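Sorry, Wrong Suspect
The town of Storkham bought a warrant-matching system. Upendo Shemweta got the handcuffs.
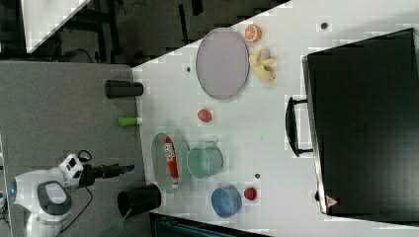
A plate and fruit on a white tabletop.

Upendo Shemweta was pulled over in October for a dead taillight. She spent the next 13 hours in a holding cell over an unpaid fine owed by a woman who shares her last name and, as far as I can tell, nothing else.

The match came from Adard, software the Storkham police have used for two years. The department says it has run 2000 checks through the system and is pleased with the results. Pleased compared to what? I asked for the error rate and got a brochure.

Then I asked for the records. The town sent 36 pages, most of them blacked out, along with a bill. On one page I could read, a supervisor describes a bad match as a "data event." Shemweta has another word for it -- she missed a shift and nearly lost the job.

Her lawyer, Yen-ting Tsai, wants the officer's body camera video. The department first said it was under review, then said the request had gone to the wrong office. The form Tsai filled out, number 1481, lists that same office at the top.

The chief told me his officers are trained to confirm every match by date of birth. Shemweta's license was in the officer's hand. Maybe he read it. The report has a box for that, and it was left empty.

The town council votes on renewing the contract next month.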